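Skosik Kitchen Towel, White with Blue Stripes

Kitchen Textiles > Towels > Woven

Item 188
Sold in sets of 2
Width 29 in.
Wash warm, tumble dry low
In stock at the Odetti store and online

Every towel maker says its towel is the most absorbent one you will ever own. We have stopped believing it, and we would suggest you stop too. What we can tell you about the Skosik is what it is made of, what it is decent at and where we think the maker oversells it.

The label says 80 percent cotton and the rest linen. Skosik calls this a "heritage blend." We call it mostly cotton. The linen does make it a bit stiffer when new, and some people like that in a dish towel. If you want something that feels like a bath towel, look elsewhere on this site.

White with blue woven stripes, shown hanging 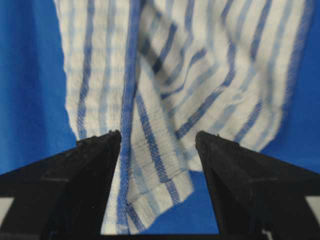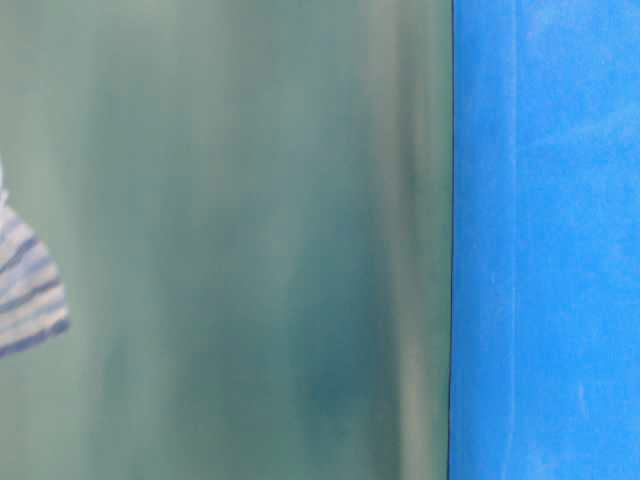 Skosik charges more for this one than for its flat-weave towel, and the reason given is the weave. We were doubtful. Plenty of textured towels are textured for the shelf and little else. On this one you can see the puckered surface clearly in the first picture, with rows of small gathered pleats running across the lower part of the cloth, and it hangs in soft folds. Does that dry a wet pan faster? The maker says so and offers no test. We would buy it for the look and the grip, and treat the rest as a bonus.

The stripes are woven in, so the color does not sit on top of the cloth the way a print does. The hangtag promises they will "never fade." Never is a long time. Expect blue cotton to soften a little with hot washes and bleach, whatever the tag says.

Shrinkage: the maker allows for some in the first wash and so should you. Please do not measure a new towel against an old one and send us the difference.

Lint: wash it once before you use it on glasses. Skosik says "lint free from day one" – we would not put that on our own packaging.

Hanging: there is no loop. The Çınar towel has one, sewn into the corner, and costs less. Why Skosik leaves it off at this price we don't know. The towel will go over an oven door or a rail well enough.

Compare with

Çınar Flat Weave – thinner, has a loop, plain hem. The better choice for glassware.

Niren Bar Mop – heavy, ugly, cheap. Buy these for floors and spills and keep the good ones for dishes.

Returns

Unwashed towels can come back to the Odetti store or by mail with the band still on. Washed towels can come back only for a fault in the weave or the hem.

Page updated Oct 22, 2018. The next Skosik delivery is due in January.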